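Accueil | Classement | Papeterie | Rangement du bureau | Conseils | Contact

Imprimer cette page | Envoyer par e-mail

Classeur à anneaux Jurard, bleu – avec chemises cartonnées perforées

Réf. 1366-B – Papeterie Stotov, rayon Classement

Il y a des articles que l'on commande sans y penser, entre les agrafes et le ruban adhésif, et que l'on garde ensuite pendant des années. Le classeur Jurard est de ceux-là, du moins chez nous : la maison Stotov en propose depuis ses débuts, et quand un client nous demande par quoi commencer pour venir à bout d'une pile de papiers qui traîne, c'est presque toujours lui que nous sortons du rayon en premier (avec quelques chemises en carton, car l'un va difficilement sans les autres, nous y reviendrons plus bas).

La couverture est en plastique bleu, brillante, facile à essuyer d'un coup de chiffon. Nous avons longtemps hésité à le proposer en gris, à la demande de plusieurs cabinets comptables de nos habitués, mais le bleu a ce mérite tout simple qu'on le repère de loin dans une étagère. Il est donc resté bleu, et nous n'avons pas beaucoup de regrets. 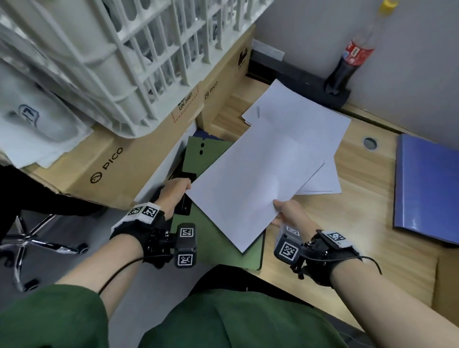
Les feuilles volantes, tout le monde en a, et la première étape consiste bêtement à les rassembler. Prenez-les par petites poignées, tapotez les bords sur la table, tournez la pile d'un quart de tour, recommencez. Wanting Xue, qui tient notre rayon classement et qui a une patience d'ange avec les paperasses des autres, travaille toujours de la même façon : le paquet blanc bien en main au-dessus de la chemise verte, les feuilles qui restent à trier étalées plus loin sur le bureau, et le classeur bleu fermé à droite tant qu'on n'en a pas besoin. Cela paraît peu de chose, mais un classeur ouvert trop tôt prend une place folle sur un bureau de taille ordinaire, et l'on finit par poser des papiers dessus, puis par chercher les papiers, puis par chercher le classeur !

Pour qui, pour quoi ?

Nous le conseillons volontiers pour les factures et relevés de l'année, les dossiers de location, les notices d'appareils (celles qu'on jure de garder et qu'on ne retrouve jamais), les cours et polycopiés, les partitions aussi, puisqu'une chorale nous en prend régulièrement. Il convient aux feuilles de format A4. Pour les plans pliés, les tickets de caisse ou les petits formats, mieux vaut ajouter des pochettes transparentes, que vous trouverez à la page Papeterie.

Les chemises cartonnées

Elles sont vendues avec le classeur ou séparément, en vert. Le carton est perforé d'avance, ce qui permet de les glisser dans le classeur comme de simples feuilles, en guise de séparation entre deux dossiers, ou de les garder à part pour ce qui est « en cours ». Chenxi Fu, à la préparation des commandes, note la date au crayon dans un coin de chaque chemise et gomme quand le dossier est clos. Nous avons adopté la méthode à la caisse et nous n'en changerions plus, même si la gomme laisse à la longue une petite trace claire sur le carton. Les amateurs de feutre indélébile feront comme ils l'entendent.

Un mot sur la perforation de vos propres feuilles : ne dépassez pas la capacité de votre perforateur. On est toujours tenté d'en glisser quelques-unes de plus, et l'on obtient des trous en biais qui accrochent ensuite à chaque page tournée. Le petit perforateur Hudar, à la page Rangement du bureau, dispose d'une réglette de centrage fort commode.
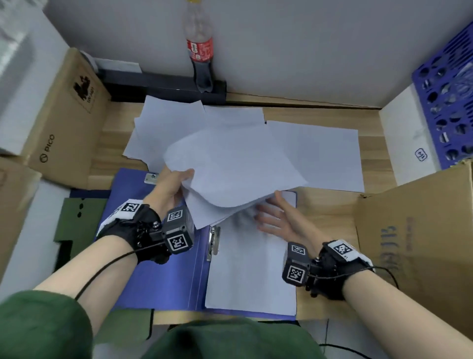 Le classeur Jurard ouvert à plat, une feuille déjà en place et les suivantes à portée de main.

À l'usage

Ouvrez le classeur bien à plat, de préférence devant vous et non sur le côté, le bras se fatigue moins. Commencez par les papiers les plus anciens, de sorte que les plus récents se retrouvent sur le dessus ; c'est l'ordre dans lequel on les cherche la plupart du temps. Lissez chaque feuille de la paume avant d'ajouter la suivante. Avec un peu d'habitude, comptez environ 19 minutes pour une bonne pile de courrier – davantage si vous vous mettez à relire les vieilles lettres, ce qui arrive aux meilleurs d'entre nous.

Le petit porte-étiquette métallique reçoit une étiquette en papier que l'on change à volonté. Écrivez gros. Une étiquette que l'on déchiffre le nez dessus ne rend service à personne, et « Divers » n'est pas un titre de dossier, quoi qu'en pense une partie de l'équipe.

Entretien

Un chiffon doux à peine humide suffit pour la couverture. Évitez l'alcool et les produits abrasifs, qui ternissent le brillant. Rangez les classeurs debout, assez serrés pour qu'ils se tiennent mais pas au point de devoir tirer dessus, et gardez-les loin d'un radiateur.

Disponibilité et commande

Nous avons rentré 900 classeurs en décembre et il en reste à l'heure où nous mettons cette page à jour. Les commandes passées avant 15 heures partent le jour même de notre dépôt, et le retrait en boutique est possible dès réception de notre message. Pour un établissement scolaire ou une association, écrivez-nous avant de commander, nous faisons volontiers un devis et nous pouvons grouper les livraisons sur deux envois si la place vous manque pour tout recevoir d'un coup.

Les articles non utilisés sont repris dans leur emballage. Si une chemise vous arrive cornée (le carton voyage parfois mal, malgré nos soins), signalez-le-nous par retour et Chenxi vous en remettra une au courrier.

À voir aussi : perforateur Hudar, pochettes transparentes, étiquettes de rechange pour classeur Jurard.

Imprimer cette page | Envoyer par e-mail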